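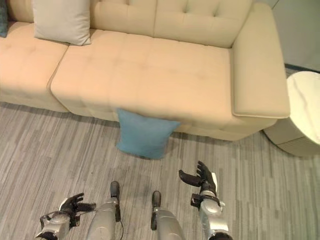 Reading aloud to grown-ups: notes for the Nasport library evening
Chandrasekhar Krishnan, October 12, 2023

Opening (keep it quick, they've only just got their tea)

Hello, thank you for having me! Ask who was read to as a child. Then ask who has been read to since. Wait for the hands to go down — don't fill the gap.

My own start: Irnow, one February, power cut, my aunt with a torch and a ghost story. She did all the voices and she did them badly, and I have never enjoyed a story more.

How our group works

We meet at someone's home, one reader per night, everyone else listens. Knitting allowed, phones in coats. We've read 160 short stories so far, and a whole novel of 468 pages, which took us most of a winter (say how much we argued about the ending!).

Sit where you like. A soft sofa with a decent back is lovely for listeners, but I read better from a hard chair because I slump and then I mumble.
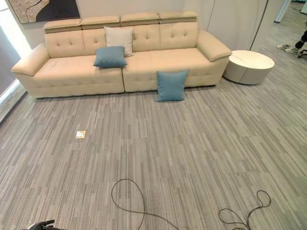 How long should one reading last?
Sixteen minutes suits most listeners, then a pause for a stretch and a chat before the next part.

Read the first page of the Georgiev story now. SLOWLY. Stop at the letter under the door and look up.

Choosing what to read

Go for plenty of talk and not too many names. Try the first page out loud in the kitchen. If you trip over the same sentence twice, mark it in pencil and take a breath before it.

Funny ones go down a treat — tell them about Porker, the pig who eats the wedding hats. Two of our lot had to leave the room.

Last bit

Hand round the story list. Sign-up sheet is by the door, next reading is a sea story, and beginners are very welcome to take a page.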